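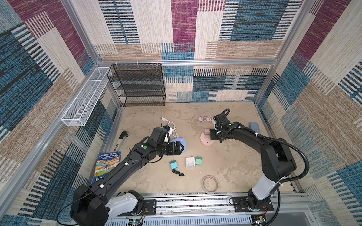 Etell Workshop Fund: Second Progress Report

Submitted by Catríona Cronin, for the tidying cell build

1. Where things stand

The cell is built. I say this first because the last report said it would be built "shortly," and I would like credit for the word finally coming true. Both arms are on the rail along the front edge, the corner posts are up, and the crossbar on the back wall is level on the third attempt. The project is still called Stamix, a name chosen at a late hour in May and now on too many labels to change.

The job is the one you agreed to fund: two arms that pick up the stuff that collects on a workshop floor and put it on a shelf or in a basket. The wire shelf stands at the back on the left, and the long divided basket is mounted on the left wall. The basket was meant for the right wall. I measured for the right wall. We will leave it there.

2. The walls

You asked in your notes why I had spent time on fabric. Bare panels gave the arms' software too easy a life, and the thing fell apart the first time someone hung a coat nearby. The striped magenta and teal covering is a good deal busier than any wall I would choose to live with, and it has been useful in showing up bad guesses early. It also quiets the room, which the members at the next bench have mentioned kindly.

3. The test set

The current floor set leans heavily on things with cables and plugs. There are small square chargers, a light-blue power strip, a round pink power socket, a plug adapter and several lengths of cable. Then come a stapler, a roll of clear packing tape, a soft gray-blue thing we log as "cushion," and a children's paperback by Andy Griffiths and Terry Denton that has now been lifted more often than it has been read.

Results from the last round of 131 pickup attempts:

Square chargers: reliable. I have stopped watching these.
Stapler: good if taken across the middle, poor if taken by the end.
Packing tape: fine once the gripper goes for the rim. Clear tape remains hard to find on a pale floor, for the arms and for me.
Paperback: the arms can push it anywhere you like. Picking it up is still a matter of luck.
Cables: see below.

4. Cables

The arms will take hold of a coiled cable quite happily. They then lift it, and whatever is attached to it, and sometimes whatever is near it. I have spent 8 evenings on this and can offer a partial fix – grip close to the plug, lift slowly, wait for the swinging to stop. The wait is set at 5 seconds, and it feels much longer with people watching.

The arms' own cables have behaved better since I added white clips along the links. The left one still has some slack near the bottom that I want to tidy before the next round.

5. Money

The Escobar grant covered the rail and the mounting plates. Your contribution went to the fabric, the basket and the shelf, and there is 100 dollars left. I would like to spend it on softer finger pads from Studex, with your approval. The small circuit boards down by the arm bases also need proper covers, and I can print those here for the cost of the plastic.

6. Next

Finger pads, if approved. Board covers. Sweep out the rail grooves, which collect crumbs of everything. After that, a full round using both arms at once, with my hand near the stop button.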